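Wundbridge, Wed 18 March

Brosska extends small-bin sorting program to Gedarmont offices

Brosska, the Wundbridge-based workplace services organisation, today announced that its small-bin sorting program will be extended to 39 offices and shared workrooms in Gedarmont, beginning in July.

The program concerns the wastebaskets kept beside desks and worktables, where paper, wrappers and plant scraps are commonly discarded together. Participating workplaces will retain their existing baskets and receive separate containers for paper and organics, colour-coded to match the labels used in the building's main waste room.

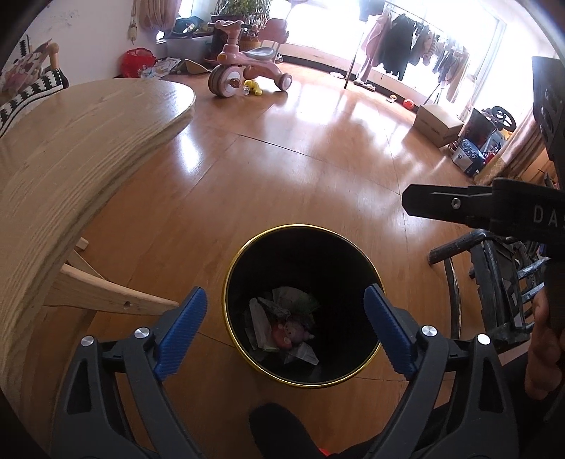 Can small items such as toys go in the paper container?
Toys should be kept out of both the paper and organics containers. Those in good condition may be left at the donation shelf on each participating floor; all others belong in general rubbish.

Baskets will be emptied two evenings a week under the new schedule. Cleaning crews will not sort mixed contents by hand, and occupants are asked to separate materials before the evening collection.

The Gedarmont extension follows an 18-week trial at the Tô building in Wundbridge, where four floors took part. Feedback from tenants led Brosska to enlarge the container labels and to move the organics containers closer to kitchen sinks.

Building managers wishing to register additional rooms may do so through the Brosska tenant services desk. Printed sorting guides will be delivered with the containers.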